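Surface pattern and the small flat: an interview with Eldana Adugna

Eldana Adugna has spent most of her working life on surface finishes for small dwellings. Her current work at Dotholm covers 31 flats in the Bilel block, each with a main room under 23 square metres. We spoke on 21 June 2025 about printed wallpaper, stone-effect worktops and why she distrusts samples.

The first question was scale. Adugna measures a pattern by its repeat, the vertical distance before the design starts again. "A repeat of 900 millimetres needs a wall that can show it at least twice," she said. "In a low room you get two and a bit, and the bit lands at the ceiling line, where people look." Large repeats also raise waste, as each drop must be cut to match the one beside it.

Marble patterns raise a different problem. Natural stone does not repeat, but a printed version does, and the eye finds the repeat quickly on a long run. Adugna asks suppliers for the full print length before she looks at colour. Pale grey grounds with faint veining are the most forgiving, in her view, and joints show least when they are placed across the veins.
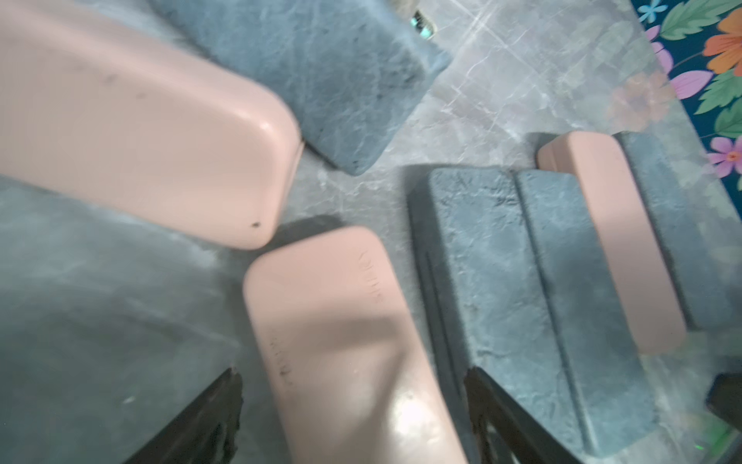
Shirin Hosseinzadeh disagreed on the joints, and said that a cut along the vein is easier to hide if the fitter is allowed to choose where it falls. Adugna accepted the point for worktops. For floors she keeps to her own rule, as the fitter seldom has that freedom.

On colour, she was brief. Dark grounds such as teal or navy absorb light, and she allows for this in the lighting plan. A dense botanical print on a dark ground hides scuffs and poor plaster better than a plain paint. It also hides its own seams, provided the edges are trimmed square. "Paste on the face of a dark paper dries as a shine. You wipe it at once or you live with it."

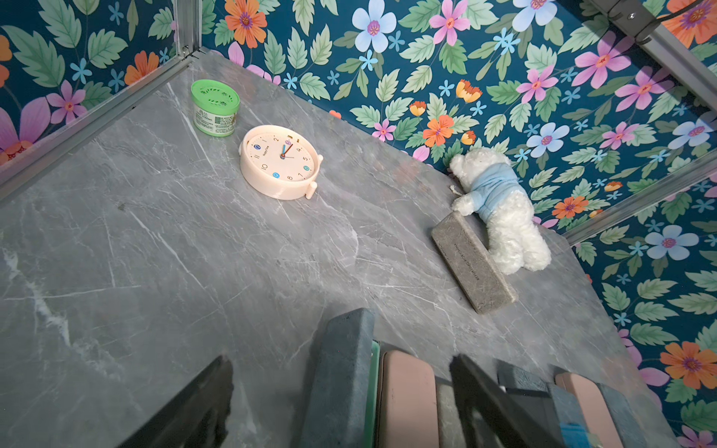
Would tenants not tire of a strong floral within a few years, asked Hosseinzadeh. Adugna's answer was that they tire of it on four walls sooner than on one, and that the Bilel tenants were given the choice in May. The returns are still being sorted.

Her specification for Admasu, an earlier scheme, used a 155 gram paper throughout. She would now go heavier in kitchens and halls. The adhesive was Stusix, applied to the wall, with the paper hung dry. She has kept that method.
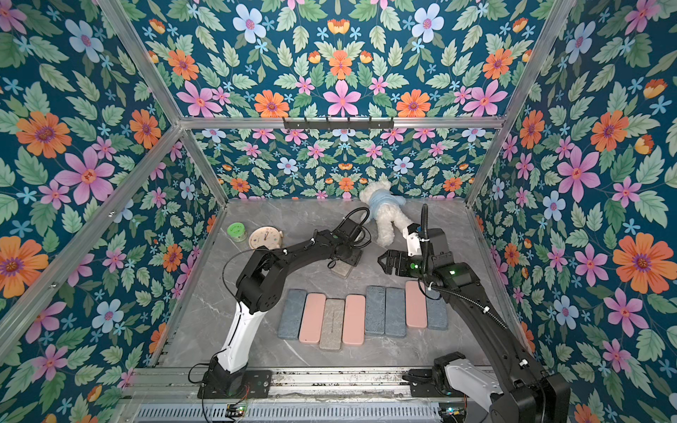 Floral paper with a pale marble-patterned surface.

As for samples, Adugna will not approve a pattern from anything smaller than a full-width drop, pinned up and viewed in both daylight and lamplight. A hand-sized piece gives the colour of one flower and very little else.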